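About Getside
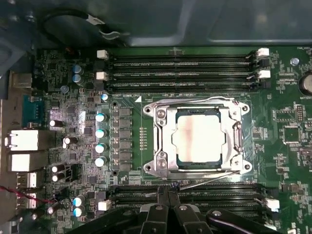

A motherboard with its CPU socket open and memory slots empty

Hi, and thanks for clicking through! Getside is a small online radio station and live session archive. I started it because I missed hearing whole songs by bands I'd never heard of, introduced by someone who cared what they were playing. My old local station had dropped its late show, and I spent a winter grumbling about it before I did something useful.

We went on air one February with a borrowed mixer and a stack of my own records. There are 1,959 tracks in the library now, every one picked by a person who listened to it all the way through (yes, even the nineteen-minute ones). The DJs choose their own sets. If somebody wants to follow a doom metal record with a Hawaiian steel guitar tune, that's their hour and I'm not going to stop them.

The part I'm proudest of is the Votness Sessions. Bands come by on their way through town, set up in our live room — it's tight, so drummers, please pack light — and play three or four songs straight through with no overdubs. We've recorded 109 of them so far. Each year the best ones go on a compilation called Milirari, and the last pressing was 3,000 copies. It sold out in 21 days! I still have people writing to ask for one, and I'm sorry, I only kept mine.

Our theme music, the bit with the wobbly accordion, is "Kneževič." It came out of a soundcheck and we've opened every show with it ever since.

Want to send us music? Please do. Files or CDs are both fine, and tell us where you're from and which song to start with. We listen to everything, though it can take us a few weeks to write back. If you'd like to play a session, put "session" in the subject line and include your tour dates.

Page last updated 2026-06-15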